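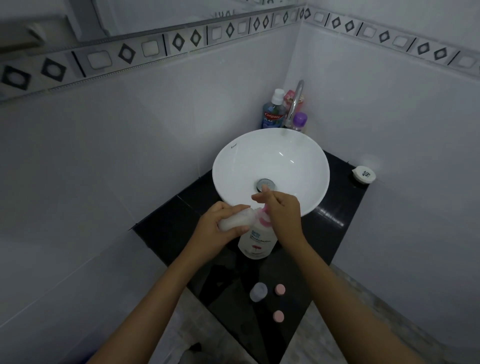
Heltar two-arm trainer: what we stock, and what I saw on demo day

Posted 01/11/2024 by Giuliana Palomino, Trultville

If you've rung the shop lately you'll know I've been banging on about the Heltar. It's the two-arm trainer from Bianchini, the one meant for teaching small household jobs, and we've now got it on the books. I didn't want to write this page off the back of a brochure, so I went over to the Bianchini open day at Homton and spent a good long while watching it (and getting in the way).

I've sold single arms for years and I love them, but a bathroom is where they come unstuck. Think about getting hand soap out of a pump bottle. One hand holds the bottle, usually tipped a bit, and the other pushes the top down. Easy for us! With one arm you end up clamping the bottle to the worktop, and then you've taught the thing to use a clamp. Two arms let you teach the job the way you'd do it yourself.

How the demo ran

They'd set up a washbasin bay with a proper bowl and a tap, and the morning was all about people doing the jobs first. You wear the head camera, you stand at the basin and you do the job at your normal speed. I had a go and was told off, very nicely, for leaning in so far that my hair got into the recording. Keep your elbows out a bit and look at what you're doing, that was the advice, and it does make a difference when you play it back.

After lunch the arms had their turn. The first few presses were hopeless. The finger came down beside the pump, then on the edge of it, and the bottle swung round in the grip. They loaded another batch of recordings and tried again, and by the time the tea came out it was pressing properly, though it still let go too early once and the bottle went into the basin with a terrific clatter. I was pleased to see that, to be fair. I've been to open days where everything works perfectly and you never get near the machine.

Somebody asked about shiny surfaces, which is a thing our customers ask as well. Glossy tiles, chrome taps and polished worktops throw light back at the camera, and Bianchini's answer was to record in the room you've got and not fuss over it. I asked whether a matt cloth on the worktop would help. It would, but then your recordings have a cloth in them.

What's in the box

Two arms with soft fingertips
Head camera on an adjustable band
Control unit and mains lead
Mounting plate and fixings
Printed set-up guide (a decent one, with large type)
11 sample tasks, all kitchen and bathroom

The details people ask me for

Reach, each arm: 60 cm
Cable from control unit to arms: 2 m
Fingertips: wipe clean, replaceable
Splash cover: sold separately

On that last one, please do buy the cover if you're working anywhere near a tap. The arms will put up with the odd drip but the joints don't like soapy water, and the guarantee doesn't stretch to it. The cover goes on like a sleeve and takes a bit of wriggling the first time.

Who it suits

Colleges and small workshops, mainly. I'd also say care equipment people, a few of whom were at Homton and asked much better questions than I did. If all you want is to pick things up and put them in a tray, you'll be happier with a single arm and I'll gladly sell you that instead, it's a lot less to find room for.

It isn't something for the home, by the way. I do get asked! It won't wash your hands for you and it needs somebody trained standing by whenever it's switched on.

My grumbles

The head camera band is fiddly with glasses. The stop button is where it should be, but the lead to it could do with being longer. And the mounting plate comes with 172 pages of paperwork in the same envelope, most of it the same safety notes in different languages, so dig through before you decide your fixings are missing. They're at the bottom in a paper bag.

Come and try it

We're keeping a demonstration set at the Trultville shop through November, with a basin plumbed in at the back. Ring first so I can clear you a slot, and allow the whole morning if you want to record your own task as well as watch. Bring the bottles or tubs you use yourselves. Pump tops vary more than you'd think, some are stiff as anything, and I'd sooner you found that out here with me than after you've paid.

Spare fingertips and splash covers are on the accessories page. Delivery on the full set is by pallet, so let us know when you order if you've got steps or a narrow door.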